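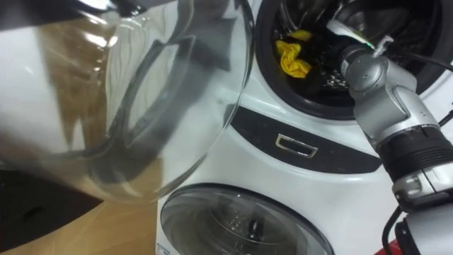

Laundry Without a Plan

I have lived by myself for four years now and in all that time I have never once finished the laundry. I have done laundry. I have done it late at night with a work call on speaker, and on Tuesday mornings when decent people are at their desks. But finished, with every last item clean and folded and put away where it belongs, no. The closest I came was a Sunday in August when I had everything in drawers by dinner, and then I noticed what I was wearing.

My mother had a system. Monday was sheets, Thursday was towels, and Saturday was everything else, sorted into piles in the hallway that you had to step over to reach the bathroom. I thought this was a kind of illness. I told her when I was fifteen that when I had my own place I would wash things as I needed them, like a free man. She said fine. She has brought it up a couple of times since, usually while looking at the chair.

The chair is in the corner of my bedroom and I have not sat in it since I bought it. It holds clothes that have been worn but are not dirty. I understand there are people who hang those back up, or who wash them after a single wearing, and I'd like to see their water bill. A sweater that went to one movie has earned the chair, and so has a pair of jeans, more or less forever. The trouble comes when the pile gets tall enough that I can't remember what's at the bottom or how it got there, and then the whole thing has to be washed on suspicion.

So that was last weekend. I also decided, God help me, to read the care labels. I had been going along on the theory that everything I own is a T-shirt. Not so. I have a shirt that wants to be washed cool, turned inside out, reshaped while damp, and dried flat away from sunlight. I've had houseplants that asked for less. I have a gray blanket with a label that is just a row of five little pictures, every one of them crossed out, so as far as I can tell the correct way to clean it is to leave it alone and think well of it.
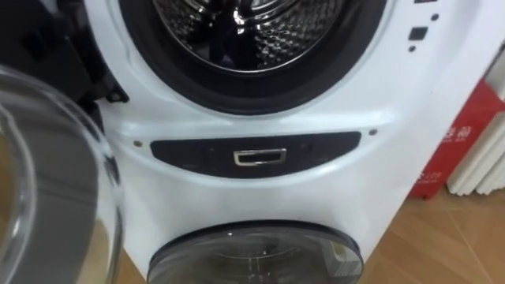 Upper drum, door open.

Then there are the socks. I started the weekend with 24 of them, which I know because I bought them all at once last winter, a dozen pairs, identical, black, on the advice of an article that promised I would never have to match socks again. The article did not mention that black socks fade at different speeds. I now have what I'd call a range. There is black, there is the black of an old car, and there is a sort of brown that only shows up in daylight, generally when I've crossed my legs in front of somebody whose opinion matters to me.

Folding is where I lose heart. I can do a towel. I can do a shirt in a way that would pass from across a room. The fitted sheet I gave up on a long time ago, after watching a very calm woman do it in a video and then trying it myself with the video paused at each step. Mine came out the shape of a ham. These days I roll it up, push it to the back of the shelf and put the flat sheet in front of it — a well-folded flat sheet will cover for a lot.

I complained about all this at some length to the people I play cards with, expecting sympathy and getting mostly tips. One of them irons pillowcases. One of them uses vinegar and wanted to talk about it. I dealt the next hand as slowly as I could.

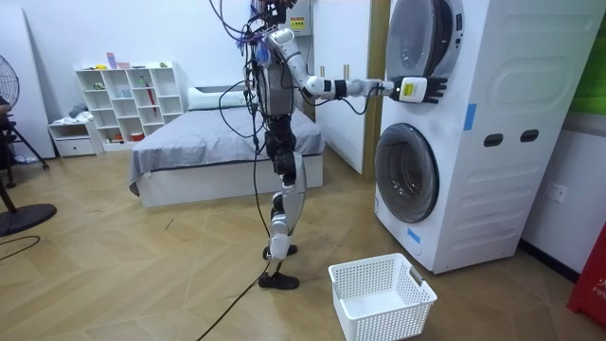

Rory MacLeish told me I should own fewer clothes. Two pairs of pants, he said, and a week of shirts, and when the shirts run out you wash the shirts, and that's your whole system. He said he'd lived that way for years and hadn't thought about laundry once. I asked him what he wears while the pants are in. He looked at his cards for a while and then asked whose turn it was.

I did think about it on the way home, though. I went through the closet that night and pulled out everything I hadn't worn in a year, which made a respectable heap on the bed. Then I got tired, and wanted the bed, so I moved the heap to the chair.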